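Crayons sorted by box or all in one bin?
Asked by Juniper Greenberg in Kids' Rooms & Supplies

We run a small after-school art table and the supply shelf is a mess. Right now the crayons are in one big tub, loose, with markers and string mixed in. Kids dig for a color and half of it ends up under the shelf. I bought a few open plastic baskets and I'm wondering if I should keep crayons in their original boxes inside the baskets or dump them in by color. We have 44 kids a week, mostly first and second grade. The shelf is narrow, so nothing too wide. How do other people do this, and does it last past the first week?

Sigita Rebane
Just dump them. The boxes fall apart anyway. We had Grendo tubs with lids and they were fine until the lids cracked.

Katherine Chávez
I would keep the boxes. I tried sorting by color for a whole October and spent more time sorting than the kids spent drawing. With boxes, each child takes one to the table and brings it back, and you can tell at a glance if one is missing.

What works for me:

One small basket for boxed crayons only. Don't fill it to the top or the kids can't get a box out.

A second basket in a different color for cords and anything stringy. If string goes in with the crayons it wraps around everything.

Tape the bottom flaps of new boxes before you put them out. Tops get bent and it doesn't matter much, but when the bottom opens you are picking up crayons.

Boxes can lie flat or stand up. Flat is better if the shelf above is low. Standing is better if kids are choosing for themselves. Blue basket for the crayons, black one for the spiral cords:

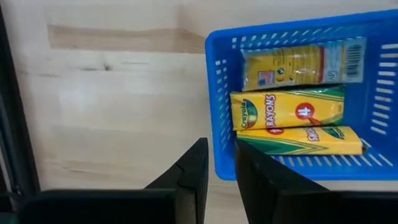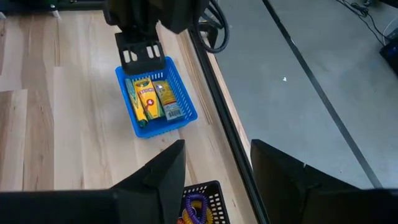
Broken crayons go in a separate jar, and I empty it when it gets full. For the narrow shelf, measure the depth before you buy more baskets, and include the rim. I had to return 7 of them over that. Labels on the front help the second graders. The first graders go by basket color.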